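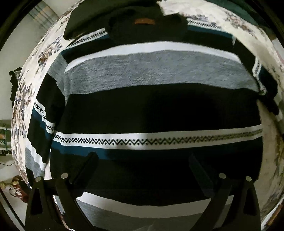
Nomvula Du Plessis, bench lead, household tasks
Notebook, 2019-09-23. Donbridge.

Shirt day again. The striped knit on the floral sheet, because apparently we felt the perception people were getting too much sleep. Zigzag trim, grey bands, and big black panels where the folds vanish completely. I lose the collar in there myself and I've had years of practice with collars.

Where we're at: Skellanach has 281 folding demos on file. Of those, 73 are long sleeves, and I'd show 17 of them to a visitor. Towels are fine. A towel has the decency to be a rectangle. Sleeves go wherever they like once you pick up the hem, and the model's guess at the cuff is still mostly optimism.

Busisiwe wants to split the task into 3 stages (flatten, sleeves in, fold up) and score each one separately. I agree, mainly so we can find out which stage is the embarrassing one. My money's on flatten.

Also worth noting for the blur discussion: 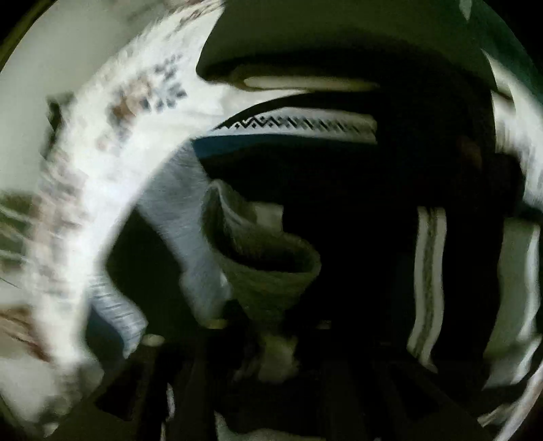 Trim readable at left, smearing toward the right. Black fabric: good luck.

Try slower wrist moves before anybody asks for a new lens. Exposure too - the black knit and the pale sheet want opposite settings and we keep splitting the difference.

Ostance rang to ask if it can do laundry yet. Told them it can do some of a towel. They asked about fitted sheets and I changed the subject.

To do: relabel cuffs, ask B. Venter for the stage scoring sheet, find a plain-coloured shirt for comparison.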